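Home Topics Unread Members Log in

Two arms, one bag: how many demonstrations, and do I keep the bad ones?

Posted by Maja Jabłońska, Nov 16, 2019
2,478 views

I am recording examples for a policy which should put packaged goods into a basket with two arms. I move both arms by teleoperation. Hard boxes are fine. With soft bags the trained policy closes one gripper too early and pulls the bag away from the other.
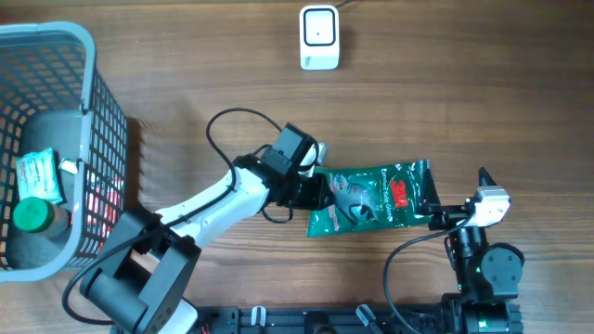

Both grippers on the glove bag, basket at the left.

I have 200 episodes, all with the same start position of the bag. Should I record more, or change how I record? And should I delete the episodes where I dropped the bag?

2 answers

Damian Lehner
Change how you record. If the bag always starts in one place, the policy learns the place. Move it and turn it a little before each episode, and sometimes start with it crumpled. Also wait a short moment when the first gripper is closed, before you close the second. In our data at Etora the operators were too fast at this point, and the model could not learn the order. Episodes with a drop I keep only if the operator picks the bag up again and finishes. The others I mark as failed and leave out of training.

3 comments

Celina Bielecka
More data always helps. I would record the double and see. Check also that your cameras and joint positions have the same clock, I lost most of March with this.

1 comment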